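The flat came with a view, according to the listing. I had read enough listings to know what that was worth, so I asked the woman from Graltex which direction it faced. She said it faced the hills. There are no hills in Tamora. I took it for 3 months anyway, because the deposit was low and I was tired of my sister's couch.

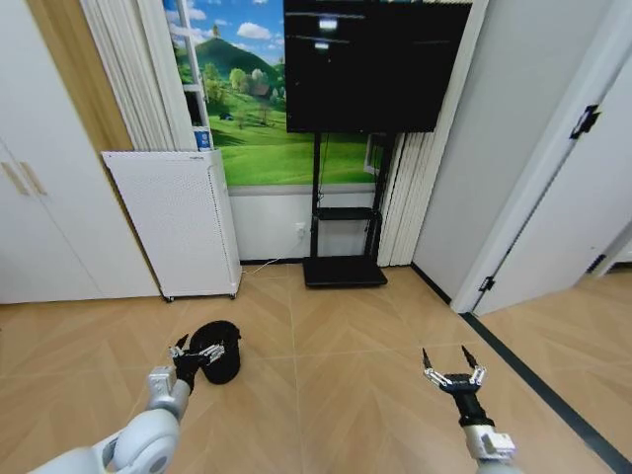
My clothes have always ended up on the floor, and I don't trust people who say theirs don't. The first night I sat down beside the mess with a roll of bags and told myself I'd be done by ten. By then I had given up and was looking at the hills, which were printed on the wall between two sets of white blinds, with a small building among the grass and a sky no one in this town has ever had. The television stood right in front of them. Somebody had paid for a mountain and then parked a screen on it.

I called Graltex in the morning. She told me the mural was a Londevska, as if that settled it, and that tenants found it restful. I asked which tenants. She said she would have to check.

So I went back to sorting. Keep, give away, lie about giving away. The previous tenant had left things too, under mine or mixed in with them, and by noon I couldn't swear which was which.

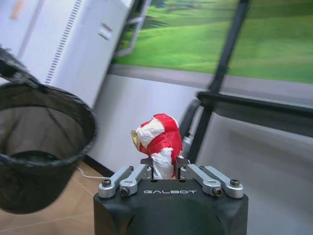
The van from Van Acker was supposed to come for the donations at four. It came at six. The driver looked into the bags, then at me, and offered 30 for the lot. The leaflet had said up to 100. I said so. He said "up to" was doing a lot of work there, and I liked him better than anyone I'd dealt with all week.

After he left I thought about moving the television. It would have been easy enough, and then I'd have had my view, whole, every evening until the lease ran out.
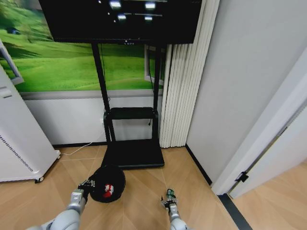 I put my hand on the stand and didn't push. I had a feeling about what was behind it. More grass, probably, or the spot where the two sheets didn't line up. I made eggs and ate them facing the door.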